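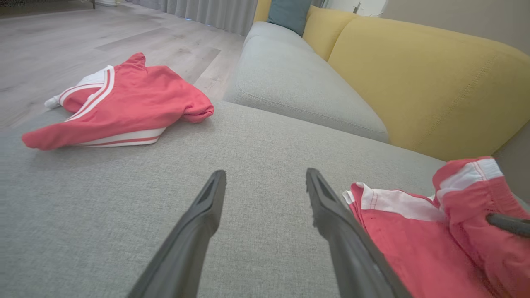 Clothes and Fabric: How a Sports Uniform Is Made and Folded

A sports uniform has two main pieces, a top and a pair of shorts. Both are usually made from knitted polyester. Polyester is a plastic fibre. The plastic is melted, pushed through tiny holes and cooled into long threads called filaments.

What is mesh?

Mesh is a fabric with small, regular openings. A knitting machine makes it by looping the yarn and leaving gaps between some of the loops. Air moves through the gaps, and sweat evaporates (turns from liquid to vapour) more quickly than it does from solid cloth. Evaporation takes heat away from the skin.

Compare mesh with the cover of a sofa. Sofa fabric is often woven. In weaving, one set of threads crosses over and under another set at right angles. Woven cloth stretches very little, so it keeps its shape when people sit on it. Knitted cloth stretches because each loop can change shape.

Trim and colour

The stripes on a uniform are called trim. Trim can be a separate strip sewn on, or it can be knitted or printed in a second colour. White trim beside red fabric needs care in the wash. Loose red dye can move through hot water and settle on the white. Cold water slows this down.

Numbers are added after the fabric is made. In heat transfer, a thin printed film is pressed onto the cloth with a hot plate until the glue on the back melts. Do not iron directly over a number. The film can stick to the iron.
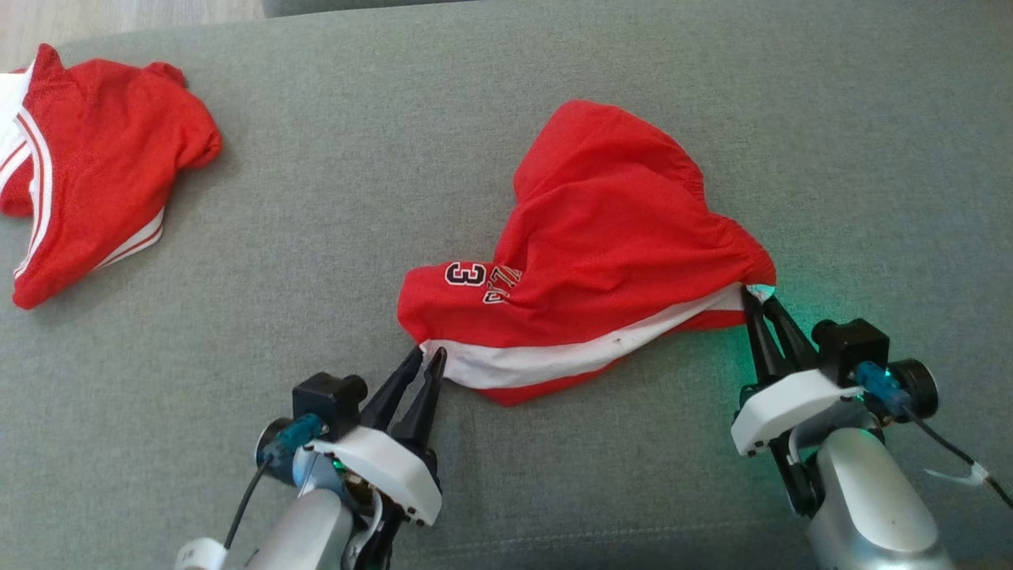 Red shorts with the number 3 and a white band, lifted from a grey seat.

Folding shorts

Smooth knitted fabric slides easily, and a pile of it collapses into a rumpled heap. A large flat surface helps. A table, a bed or a sofa seat will do.

1. Lay the shorts flat with the waistband at the top.
2. Pull the waistband straight and smooth the fabric down towards the leg hems.
3. Fold one leg over the other so the side seams meet.
4. Fold the hems up to the waistband.

Step 4 leaves a rectangle that will stack. If there are 2 pieces in the set, put the shorts on the bottom and the folded top above them.

Words to know

Filament: one long, continuous fibre.
Hem: an edge of cloth turned under and sewn.
Knit: to make fabric from loops of yarn.
Trim: a strip or edge added in a different colour or material.
Weave: to make fabric by crossing threads.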